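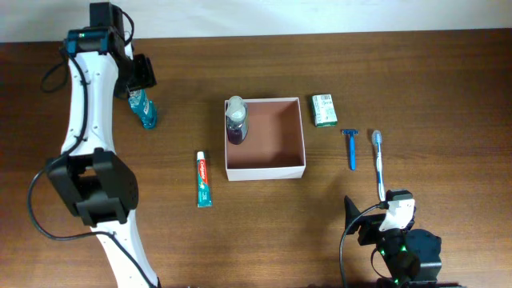 Maintenance of the two-arm packing station at Bomero

The two-arm packing station in the Bomero workshop has returned to its normal timetable following its June maintenance period. The work was led by Rami Akl, with Tudur Penry responsible for the wiring and Nabil Saliba for the controller settings. Members who have booked time on the station are asked to read the notes below before their next session, as several settings have changed.

The station is used for the Candum project, in which toiletries are placed one at a time into an open cardboard box. The left arm has a black gripper and carries out most of the lifting. Over the spring its users reported that tall bottles were turning slightly in the fingers during a move, and that the arm was reaching its set-down point a little short of the box. Both faults were traced to the wrist. The screws holding the gripper to the last servo had worked loose, and the servo's zero position had drifted as a result.

The screws were removed, cleaned and refitted with thread-locking compound, and the zero position was set again with the arm clamped upright. The finger pads were also replaced. The old pads had become smooth at the tips, where the pressure is greatest on a round bottle, and a spare pair is now kept in the drawer marked Gremanis. Pads should be changed whenever the surface looks shiny - users need not wait for an item to be dropped.

Cable routing received more attention than had been planned. The cable on the left arm had been tied too tightly at the elbow, and the strain was passed to the connector each time the arm reached forward. It now runs in a wider loop at the side of the arm, with enough slack for full travel. The loop may appear untidy, but it should not be shortened or tied back to the links. The cable on the right arm was inspected at both ends and left as it was.

On the right arm, one servo was found to be running warmer than the others after long sessions. Mr Penry replaced it with a unit from stock and assigned it the same address, so that existing programs will run without alteration. The station completed 991 test moves afterwards without a fault being logged. A full inspection will now take place every 2000 moves, and the counter on the controller screen has been reset accordingly.

Mr Saliba has reduced the default closing force of the left gripper. The earlier value had been chosen for rigid items and was too high for soap cartons and toothpaste tubes. Users working with full bottles of mouthwash or liquid soap may raise the force within their own program, but are requested not to save the higher value as the default. The previous settings have been stored on the controller as file 1341 and may be consulted there.

The following start-up procedure applies with immediate effect:

Check that both arms are at rest and that no item has been left in either gripper.

Switch on the power supply and wait for the indicator lights on the servos to show green.

Run the slow homing routine with the table clear, watching the cable on each arm through its full movement.

Place the box on the table, then set out the items with space between them for the fingers to open.

Any servo that does not show green should be reported to Marwan Issa before the arms are moved. Users should not attempt to turn a joint by hand while the power is on.

The maintenance log has been moved from the shared folder to the bound book beside the controller, where entry 19 gives the full record of the June work. Requests for training on the new homing routine should be sent to Ziad Sayegh, who is also arranging cover for the station while the Pirzada cell is being serviced.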